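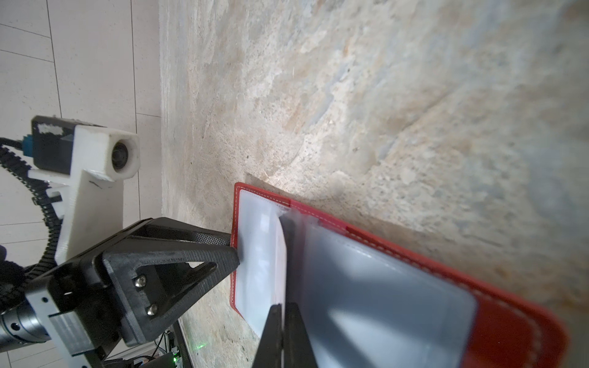

Krisztina Medve

How to Hang Long Drapes in a Formal Dining Room

I love a dining room that dresses up a little! Long drapes do more for that feeling than a new table or a fancy light ever could, and you can put them up yourself in an afternoon if you measure first and buy second. I've done it in three houses now, most recently in my own place in Mondville, where the old valances had been up since before I moved in (goodbye, mauve).

What you need

A steel tape measure, a pencil, a level, a drill, wall anchors, a rod with brackets, drapery hooks or rings, and a steamer. A second person is wonderful for the rod. Mine was my neighbor Vilmos, who is tall and works for soup.

Measure the window

Start with the width of the window, trim included. Add 8 to 12 inches on each side so the drapes can stack back against the wall and leave the glass clear. My trim measured 38 inches across, and the rod I ended up with looks almost twice as wide as the window. It makes the room feel huge!

Now the height. Mark the wall halfway between the top of the trim and the ceiling, or higher if your crown molding allows it. Measure from that mark to the floor in three places, left, middle and right. Old floors slope. Write down all three numbers and order to the shortest one if you want the hem to clear, or to the longest if you like a small break at the floor.

Figure the fabric

For full, soft folds, the flat width of your panels should add up to twice the width of the rod. Sheers look better at two and a half times. If you're sewing your own, add 16 inches to the length for a deep bottom hem and the heading, and buy an extra pattern repeat per panel if the fabric has a print. I used a heavy cotton sateen called Bárány in a warm gray-green, lined, and I am still thrilled with it every single morning.

Order swatches before anything else. Tape them up next to the window and look at them at breakfast, at 4 in the afternoon and again with the lamps on. The blue I was sure about turned purple after dark.

Put up the rod

Hold one bracket at your mark and pencil in the holes. Use the level to carry that line across to the other side. Drill, set the anchors, screw in the brackets and give each one a good tug. Anything over five feet needs a center support, and lined drapes are heavier than you think.

Hang and train the panels

Set the hooks evenly, hang the panels, and steam them from the top down while they're in place. Then comes my favorite part. Pull each panel open, run your fingers down every fold to the hem, and tie the stack loosely with strips of scrap fabric in three spots. Leave it for three days. When you untie them, the folds fall in beautiful straight columns, and they'll go back to that shape whenever you draw them open.

Check the hems after a couple of weeks, as cotton can relax a bit, and restitch if one side has dropped.

Print this page | E-mail this to a friend

Filed under: Window Treatments, Dining Rooms, Weekend Projects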